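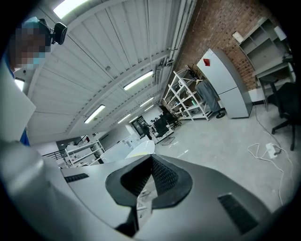 A hand-held gripper in the teaching room at Skokarbridge.

The folks at the Brirkum workshop in Skokarbridge have spent much of September teaching a machine to help out in the kitchen, and they are doing it the old way, by hand! You pick up a gripper, you do the chore yourself, and the recording goes into the pile that the robot will learn from later (the pile stood at 412 recordings when we stopped by, with 976 as the goal).

Ea Sveinbjörnsson, who runs the sessions, told us that the hard part is slowing down, and that most people need an afternoon before their wrists stop rushing.

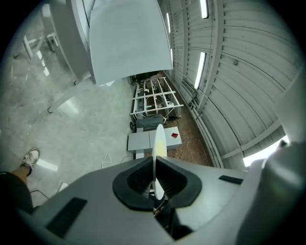
The gripper held low over the polished floor.

The chore of the month is a play kitchen job, with a plate and a toy microwave, and it has to be shown over and over from different spots in the room, kneeling or standing, whichever your knees prefer.

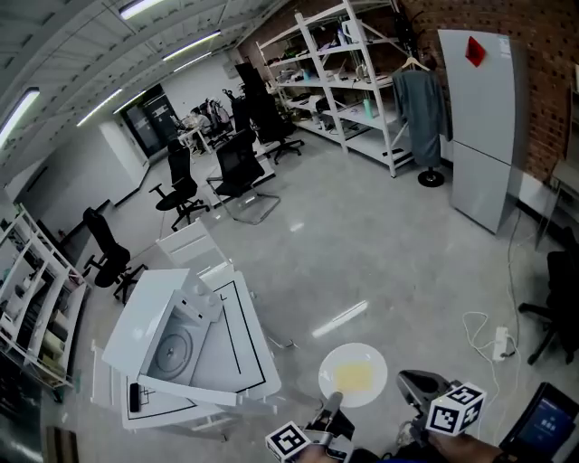 Oluf Zoëga wrote to us that he would like to see left-handed people get a turn too, as a door that opens to the left is a whole different business for them, and he has offered to come by himself. Sessions run until 2 in the afternoon, and newcomers can leave their names at the front desk.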